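Ulden Kitchen Terms

A word list of kitchen and tableware terms in English, Romanian, Turkish and Thai, with short usage notes. Version 2.

What this is

Ulden Kitchen Terms is a plain-text glossary for people who translate recipes, product leaflets and housewares catalogs. It started as a private spreadsheet kept by Cosmin Onu while he was translating for Berisha, a small cookbook publisher. Silviu Ursu cleaned it up and split it into separate files. The Turkish column is by Şükran Yaman and the Thai column is by Tassanee Meesuk.

The list covers everyday household words. Restaurant equipment and industrial catering are left out, apart from a few entries that came up in home cookbooks.

Files

terms.tsv – the main table, one entry per line
notes.txt – usage notes, keyed by entry ID
groups.txt – the 19 subject groups and their short codes
changes.txt – what changed between versions

All files are UTF-8 with Unix line endings. If the Thai column shows up as boxes, the problem is almost always the font. Spreadsheet programs sometimes guess the wrong encoding on import, so pick UTF-8 by hand.

Columns in terms.tsv

id – a group code and a number, such as TAB-014
en – American English headword, lower case, singular
ro – Romanian, with comma-below letters (ș, ț), never the cedilla forms
tr – Turkish, dotted and dotless i kept apart
th – Thai script, no romanization
status – "ok", "check" or "old"

An empty cell means we have no term we trust. Please don't read it as "same as English."

Notes on some groups

TAB (tableware). "Plate" is the hardest word in the list. In English it covers what you eat from, a flat sheet of metal and a part of a machine. Only the first sense is in TAB. Romanian "farfurie" and Turkish "tabak" are both safe for it, but neither works for the flat-sheet sense, where you want "placă" and "plaka" or "levha." The flat-sheet sense has its own entry under GEN. 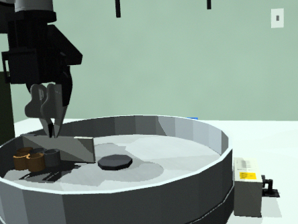 STO (storage). "Container" is used as the general word. "Box," "tub," "jar" and "canister" each have their own entry. Ionuț Tănase went through this group in July and marked 32 entries as "check," mostly where the Romanian column used "cutie" for everything.

CUT (cutting and peeling). Names of knives follow what shops print on the packaging, even when cooks say something else. Regional names are in notes.txt.

MEA (measuring). American cups and spoons are listed as words only. There are no conversions in this data and we don't plan to add any.

Known problems

Plural forms are missing for Romanian. The Terkidon import script drops notes that contain a tab character, so two entries in BAK have notes that stop early. Some Turkish entries give the compound form ("ekmek bıçağı") and some the bare noun.

How to send corrections

Send the entry ID, the column, the new term and where you saw it used. A recipe, a shop page or a label is fine. Dictionary entries alone are less useful to us – we have already checked the usual dictionaries. Changes to the Thai column go to Tassanee before they are merged.

Use

You may copy, change and share the files, including for paid work. Credit "Ulden Kitchen Terms" if you republish the whole table. The example sentences in notes.txt were written for this project and come under the same terms.

Last edited 7th January.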